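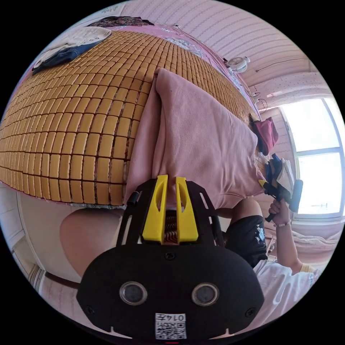

Tuesday, July 21, 2020

Glue tests, day two. Humidity in the shop was 57 per cent first thing and had crept up by lunch, so I left the dehumidifier on and kept the door shut. Anyone coming in for timber, please shut it behind you.

Pulled the Virau samples out of the clamps at nine. All the joints had closed up well except the two on the end, where I'd run short of clamps and used tape. Those went in the bin. The rest are labelled on the back in pencil and stacked on the shelf over the grinder.

Broke the first batch on the lever rig. Hide glue, old pot: 88 kg before it let go, and the break ran along the glue line. Hide glue, fresh pot: 114 kg, with wood torn out on both faces. I had suspected the old pot for a while. It has been reheated too many times and smells like it. Threw it out and scrubbed the pot.

The Drerno white glue is still in clamps. The tin says overnight, but the last lot was rubbery in the middle after a night, so I'm giving it until Thursday.

Soaked 500 g of fresh pearl glue in cold water for tomorrow. That is more than we need for the tests, but the Bognár chairs are waiting and the back rails all have to come apart and go together again. One rail has an old screw through the tenon, filled over with something hard and brown. I tried warming it with the iron and it didn't soften — will have to drill it.

The spring balance on the rig sticks a little at the low end. It doesn't matter for these loads but it would for the veneer strips. Check it against the shop weights before starting on those.

To order: brush for the glue pot, more pearl glue, two sash clamps if Prudotard still has them at the old price.

Rig left set up. Don't move the stop block.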